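Posted in: Retail Automation > Faults and Safety

gretari_ops
Anyone else running the Nustura shelf cleaning arm? Ours threw fault 227 in April and kept pushing. It's supposed to stop on contact. It bent a shelf lip and put a row of jars on the floor. Vendor says sensor drift, 97 percent of those clear with a recalibration.

mkettani
97 percent of what? Did they show you the numbers or just say it on the phone?

gretari_ops
Phone.

aisle_nine
We had 227 two times. Recalibrated, fine ever since. I think you're being hard on them. Every machine needs setting up.

mkettani
Fine until it isn't. A fault that means "I can't feel what I'm touching" should cut the power. If it logs a code and carries on, that's a design problem and no recalibration fixes it.

Notburga Kofler
I'm with mkettani. I do safety checks for small stores and I've yet to see one of these arms handle a full shelf without somebody clearing it first. The demo shelf is always three boxes of Colgate and a lot of air. Now look at a normal snack shelf, bags standing up, price labels hanging off the edge - one hand steadies, the other wipes in front of the stock.
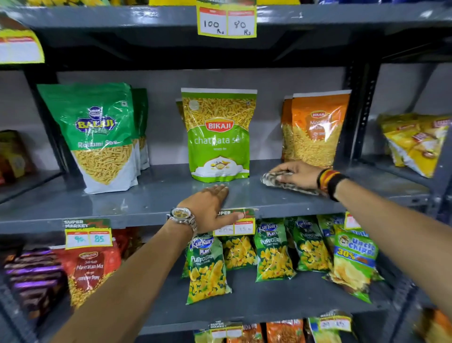
So before you let them recalibrate, ask for the force limit in writing and test it yourself with a cheap scale on the shelf. If they won't give you a number, leave it switched off.

aisle_nine
Switched off it's a very expensive coat rack.

Notburga Kofler
Then ask for your money back. Did they log the force at the time of the fault?

gretari_ops
They say the log got overwritten. Asking again tomorrow.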